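Cable dress rules for bin picking cells

2021-08-18

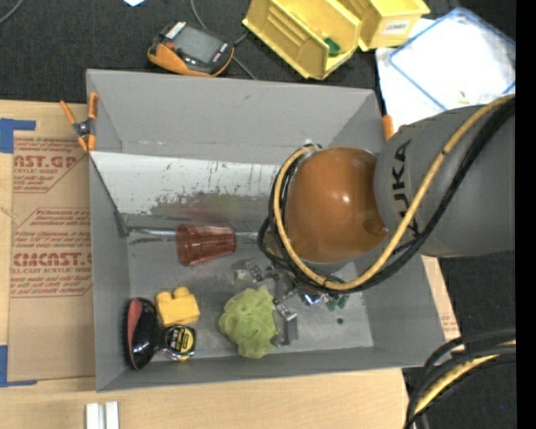 Most of the failures I have logged on picking cells over the last three years were cable failures. The gripper gets blamed first, then the vision, and after an afternoon of swapping parts someone wiggles a connector and the fault comes back. I keep a set of written rules for this now. Verena Eberhard asked for a copy for the Zarnovo cell, and I would sooner post it once than mail it around in five versions.

Scope: six-axis arms, tool-side wiring run outside the link, mixed-object bins. If your arm has an internal dress pack, only the last two sections apply.

Slack

Set slack at the worst pose, never at home. The worst pose for a bin task is usually a deep corner reach with the wrist turned to its software limit. Drive there at low speed with the cables held loosely, then tie them. Go to the opposite corner and check again. A loop that looks generous at home can be tight at the corner, and a loop that is right for the corner will bulge at home. Accept the bulge, but include it in the collision model. I model it as a capsule around the joint and pad it by hand. Rania Fakhoury fits hers from recorded joint angles, and her numbers are better than mine, but she has more patience.

Do not let the loop become the lowest point of the arm. If it can touch the bin contents before the tool does, it will drag things, and your record of where objects were before the pick is worthless.

Ties

Hook-and-loop straps at every point that moves. Zip ties only on fixed brackets, cut flush. A zip tie on a moving bundle makes a hard edge, and the jacket wears against it. We lost a signal cable this way at Chidiac in January. The cut was under the tie, so it passed every visual check until the tie came off.

Keep the network cable a different color from the power and tool cables. This is not in any standard I know of. It saves time when you are tracing a fault.

Bins and fixtures

The bin must not move relative to the base frame. Clamp it on two sides as a minimum. Spring clamps are fine for development and not fine for anything that runs unattended. Check them at the start of every session by pushing on the bin wall with an open hand, pendant in the other hand, arm stopped. If it shifts, redo the calibration and note it in the log. Do not nudge the bin back to where you think it was.

Mark any fixture position on the table with tape. Replace the tape when it lifts.

Instruments and spare parts stay outside the swept volume. "Swept volume" means the arm plus its cables, and people forget the second half. Hala Akl draws the line on the table for the full envelope and I have copied her.

Objects

Keep a written list of what goes in the bin, with mass and longest dimension. Include soft and see-through objects if the application has them, and add them early. A test set of rigid opaque blocks will give you a pick rate that you then have to retract. Small metal parts go on the list individually. If one is missing at the end of a run, look under the cable bundle and in the gripper before restarting.

Inspection interval

Every 500 picks, stop and run a hand along the bundle from base to tool with the drives off and locked out. Feel for flats, kinks and warm spots. The last cable on the Redosen rig went 1,506 picks after the final recorded inspection, which tells you how well the interval was being followed. That one was mine.

Log the date, the pick count, who looked and what was changed. "OK" is not an entry. Samira Nimri's logs give the strap number and the side of the joint, and I can work from those a year later.

Still open: I have no good rule for minimum bend radius on mixed bundles. At present I use the figure for the stiffest cable and apply it to the whole bundle, which costs reach in the near corners. If you have something better, with data, the comments are on.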